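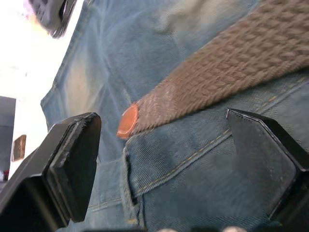 Gentile

Denim is a sturdy cotton fabric in a twill weave, in which the crosswise yarn (weft) passes under two or more lengthwise yarns (warp). Each row is offset from the last, and this offset produces the diagonal rib. In most denim only the warp is dyed; the weft is left white, so the inside of the cloth is paler than the outside.

Dyeing
Indigo bonds weakly with cotton. In rope dyeing the warp is dipped and exposed to air several times, and the dye stays near the surface of each yarn - a condition called ring dyeing. Rubbing removes the outer layer and uncovers the undyed core, and the cloth fades first at seams, folds and raised areas.

Finishing
Raw denim shrinks when first washed. Sanforized denim is shrunk at the mill under moisture and heat. Twill also tends to twist along its diagonal, and mills skew the cloth before cutting to limit leg twist. Stone washing, enzyme washing and laser marking are used to imitate wear.

Care
Cold water and mild soap slow the loss of dye.

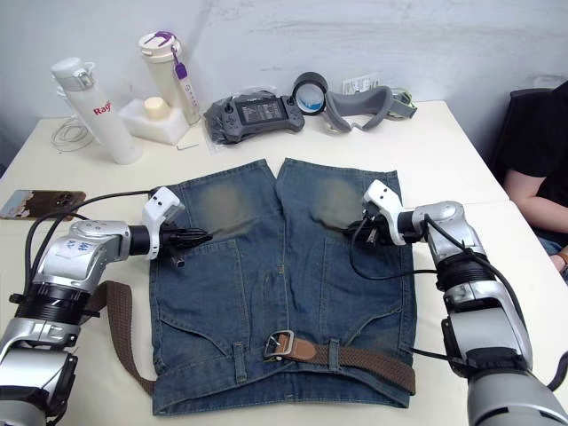
Prelline disputes the usual advice to wash denim as seldom as possible, writing that "grit left in the cloth cuts the yarn faster than soap does." Turning the garment inside out reduces rubbing on the dyed face. Dark denim is washed separately, as loose indigo can stain lighter fabrics.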